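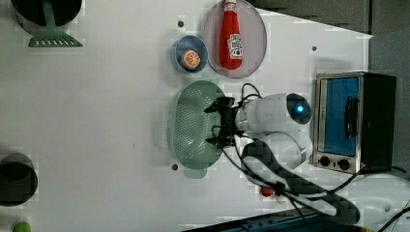 How should demonstrations be divided between tasks when all of them are recorded at one kitchen table?

Proltov Community Help > Data collection > Planning and records

Boden Teaching Laboratory
Posted 21 January 2021

Our laboratory is preparing a set of demonstrations for a learning system which is to carry out simple kitchen work with a single arm and a two-fingered gripper. Operators guide the arm by hand controller and each attempt is saved with its camera streams, the arm positions and a short written instruction. We hold 2769 attempts at present. All were recorded at the same white table with the same collection of toy food and kitchen ware.

The difficulty is one of balance. The written plan lists tasks by object ("put the orange slice on the plate", "move the bottle into the colander" and so forth), and operators were permitted to choose from the list. They have, quite naturally, preferred the tasks which go quickly. Tasks involving the oven door are short of examples, and those involving the colander are shorter still. When the system was trained on the full set it performed acceptably on the popular tasks and poorly on the remainder.

We should be grateful for advice on the following points.

Whether the number of attempts should be fixed for each task in advance, or whether it is acceptable to discard attempts from the larger tasks afterwards.

Whether the table should be rearranged after every attempt, or only when the task changes.

Whether failed attempts should be kept.

The laboratory has the use of the arm until the end of January, and it would not be possible to begin the set again.

Rakena Technical Services
Marked as helpful by the original poster

We would advise against discarding anything at this stage. The balance between tasks can be set when the training batches are drawn, by giving the smaller tasks a greater share, and that decision can be altered later at no cost. Attempts which have been deleted cannot be recovered. What remains of the recording time should be given entirely to the tasks which are short. Our own practice is to set a floor of 200 accepted attempts for each task before the list is opened to free choice, and to close a task in the recording software once its allowance is filled. Operators then have no occasion to choose between an easy task and a hard one.

The second point deserves more attention than it usually receives.
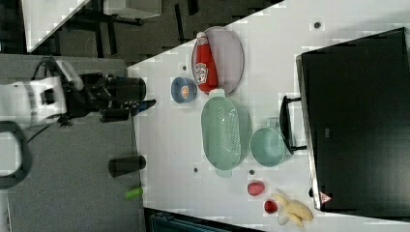 Rearrangement between attempts has a greater effect on the finished system than the total number of attempts, in our experience. If objects are moved only when the task changes, every attempt at a given task shows the same surroundings, and the system may learn the surroundings in place of the instruction. A red bottle that always lies on the oval plate, with the small blue bowl always to its left, will teach the system to go to a place on the table. It may then reach for that place when the bottle has been put elsewhere. Both the object to be moved and the objects that take no part in the task should be shifted, and the receiving object (plate, bowl or colander) should be shifted as well.

A workable procedure is as follows.

1. Before each session, print a sheet of starting layouts drawn at random. Operators asked to "vary the layout" from memory tend to return to two or three favourites.

2. Move at least 2 objects after every attempt, one of which must be named in the instruction.

3. Change the full layout whenever the operator changes.

4. Include layouts in which the named object is awkward to reach, for example close to the oven or partly behind another item. These attempts take longer, and the session target should allow for it.

5. Enter the layout number in the record of each attempt. It costs the operator a few seconds and permits a proper test set to be held back by layout.

On failed attempts, our advice is to keep them, with a mark. A missed grasp followed by a successful second grasp is of considerable value and should count as a success. An attempt abandoned part way should be stored separately and left out of ordinary training. If the operator has knocked the table or the arm has stopped on a fault, the record may be kept for maintenance purposes only.
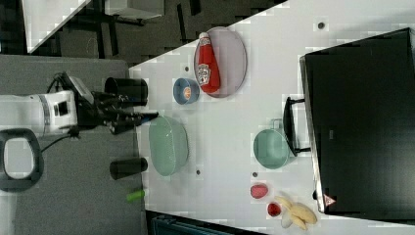

Pristia Users' Group

The previous answer is sound as regards layouts. We would add some remarks on the written instructions and on the cameras, neither of which was raised in the original post but both of which caused us trouble.

Instructions should be agreed as a fixed list of object names before recording resumes. In a set we inherited, one and the same vessel had been entered as a colander, a strainer, a basket and a bowl, according to the operator on duty. When the records were checked, 87 of them could not be matched to any object with confidence, and each had to be viewed again. It is perfectly proper to provide several wordings for a task, but they should be added afterwards from an approved table and applied evenly.

Where more than one camera is used, every view should be checked at the start of each session against a stored reference picture. A side camera that has turned slightly will not stop the recording, and the fault may go unnoticed for days. The checks we ask of operators are these: that the near and far corners of the table fall where they fall in the reference,
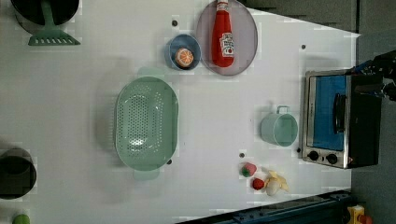 that the clocks of all cameras agree with that of the arm, and that no view has been left on automatic exposure. The result is signed for in the session log, together with the operator's initials and the time.

We do not agree that a floor of 200 is needed for every task. Simple placing tasks share a good deal with one another and fewer may suffice. Opening and closing a door is a different movement altogether and more than that number may be required. The laboratory may wish to train on part of the set now and direct the remaining hours according to the result.

Proltov Forum Reader

Same problem on our bench. We just told people to do the oven first thing, before anything else was allowed. It worked well enough.

Boden Teaching Laboratory

We thank all respondents. Free choice of task has been withdrawn, and layout sheets will be in use from the next session. The point concerning object names is noted; our records contain both "cup" and "mug" and will be corrected. A further question about the division of the test set will be posted separately under Evaluation.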